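Saturday, March 30, 2019

# Repair shop puts a robot arm on bench work

PLOSEMSKA. A computer repair business on the edge of town is trying out a robot arm on jobs its technicians do by hand every day, and the results so far are mixed.

Olach, which refurbishes office workstations for resale, has had the arm at one of its benches for two months. The trial covers simple tasks such as pulling memory and moving screws to a tray, along with one that most technicians would call delicate: placing a processor into its socket.

"A new hire gets that wrong once and remembers it," said Luuk Van Damme, who manages the bench. "The contacts in the socket bend if you look at them the wrong way. I wanted to know whether a machine could do it at all before I asked whether it could do it fast."

For the processor job, the arm works from above over an open chassis. It has to bring an Intel chip over the empty socket with the load plate already flipped up, line it up and let go without dragging it sideways. The memory slots are left empty so the fingers have more room.

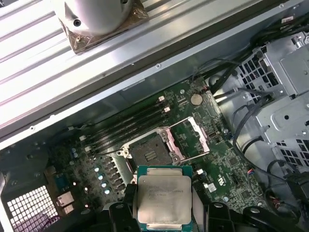
## Slow, and still supervised

Van Damme said a trained technician seats a processor in well under a minute. The arm takes nearly 60 seconds to reach the socket and settle, and a person still closes the plate and checks the fit.

Cables are a bigger problem. Every machine that comes in is wired a little differently, and a loop hanging over the board can stop the arm until somebody moves it. Olach has not let it near thermal paste.

The software comes from Pelum, a small company that also has a trial going in the stockroom at Palumbo, a housewares store. There the task is folding towels and putting them on shelves. Pelum said towels are harder than processors in one respect, as they never lie the same way twice.

No jobs at Olach have changed because of the trial, Van Damme said. He plans to keep the arm on the bench until September and then decide whether to pay for it.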